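**Starkell** is a situation comedy for television, produced by the company Veltance. It tells about the daily life in a small ferry office in the invented harbor town of Kimier. The series had three seasons and 40 episodes, and it became better known from the reruns than from the first broadcast.

## Premise

The office sells tickets for one old ferry, the *Nigam*, which leaves late in almost every episode. The staff must keep the passengers calm in the waiting room, and most of the stories happen there. The ferry itself is only heard – its horn closes each episode before the credits.

## Production

The first season was recorded in front of a studio audience of 330 people. From the second season the audience was removed and the laughter was added later, which many viewers did not like. The waiting room set was built again for the third season, with the ticket window on the left side and not on the right. The script of the episode "Low Tide" explains the change with one short line about a storm.

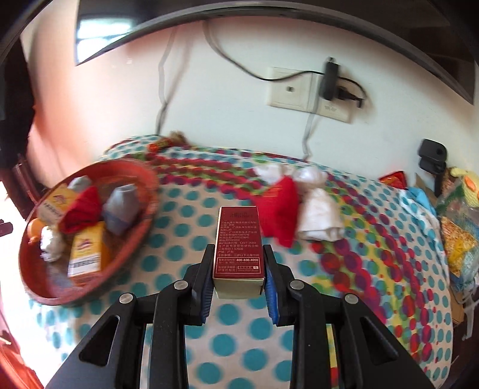

## Episodes

Season one has 12 episodes, season two has 17 and season three has 11. An episode is 24 minutes long, except the last one, "Return Ticket", which has double length. Two episodes of the second season were shown in the wrong order, and for this reason the night clerk says goodbye one week before he gets his new job. The home video edition puts them in the correct order.

## Reception

Critics found the first season slow but praised the dialogue. The second season is usually considered the best one. The ending was discussed a lot, as the office is sold and the viewer does not learn who bought it.

A fan guide to the series was printed in 2,000 copies and sold out in March of the same year. It contains the plots of all episodes, a plan of the set and a list of the delays announced by the loudspeaker.

## See also

- List of *Starkell* episodes
- Workplace comedy
- Laugh track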